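# Shared mailboxes are not a filing cabinet

I have been responsible for mail systems since the time when we carried the backup tapes home in a bag, and there is one habit which I have never managed to remove from any company. A department needs a place for its letters from customers, so it asks for a shared mailbox. It is free, it takes a few minutes to create, and it appears in Outlook by itself the next morning. From this moment nobody is the owner of it.

At Kondness, where I work now, we had 192 shared mailboxes when I made the list in September. The company has 3,000 user accounts, so the number did not look terrible to my manager. To me it did. I wrote to every person who was named as the contact, and many of these letters came back to me, as the person had left. One mailbox, created for the purchase of a heating system at the Fovley site, was still receiving invoices. The heating system is in use for years already.

My opinion is simple and it makes me not very popular: a shared mailbox should have an end date, in the same way as a temporary account has one. If the team still needs it, they can ask for another year. It is one short form. If they cannot find a person who is willing to fill in one short form, then I think the question is answered.

The usual objection is that mail is cheap to store. I accept this for the disk. I do not accept it for the permissions. Every shared mailbox has a list of people with full access, and this list only grows. A new colleague comes, and somebody says "give her the same as Marta had". Marta had the same as the one before her. In our accounts department I found a trainee who could read 4 mailboxes with salary questions in them, and she did not know it herself. She had hidden them in Outlook because they made the folder list too long.

Groups could help here, and in theory we use them. You give the rights to a group, and you put the people in the group. But Outlook does not add the mailbox automatically when the right comes through a group, so the user calls the helpdesk, and the helpdesk, which is measured by how fast it closes the ticket, gives the right directly to the user. I have done it myself on a busy afternoon. I would like to say I corrected it later.

Then there is the matter of "send as" and "send on behalf". I have explained the difference in three companies and in two languages. The users do not want to know it, and I begin to think they are correct. They want the customer to see the name of the department. What they do not see is that with "send as" the customer cannot tell who has written, and without the audit log we also cannot tell. When our supplier Wodel received a rude answer from our orders address last winter, it took me most of a day to find the author, and only because the log had not yet expired.

My former colleague Natanael Cavalcanti, with whom I argue about these things by e-mail, takes the opposite side. He looks after the mail at Fagundes, and he says that an administrator who deletes mailboxes by date will one day delete the wrong one, and this one day will cost more than all the mess together. He has a point. In his company a complaints mailbox was quiet for eleven months of the year and very important in the twelfth. His proposal is to leave everything and make search better.

I have tried to live with his way.

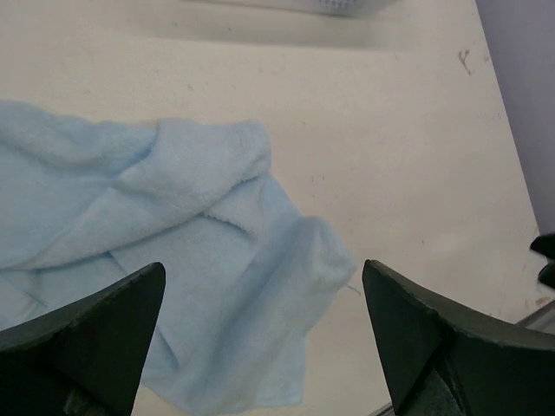 Search is good when you know what you are looking for and when you have the right to look. It does not help the customer who writes to an address which is printed on an old brochure and which is read by no one. In one of our mailboxes I found 2,175 unread messages. Some of them were advertising, of course. Others began with "I write to you for the second time".

So I do not delete on the end date. I first stop the delivery and send an automatic answer with a working address in it, and the content stays where it is for another year. If somebody complains, I can open it again before they have finished their coffee. For a mailbox like the one Natanael describes, the team can write in the form that it is seasonal, and I will leave it in peace.

What I ask from the departments is one name for each mailbox. It must be the name of a person and not of a team, and when this person leaves, the manager has to give me another one before the account is closed. The personnel office already has a list for the return of the laptop and the door card. I have asked them to add a line for mailboxes, and I am still waiting for their answer. I sent the request to their shared mailbox.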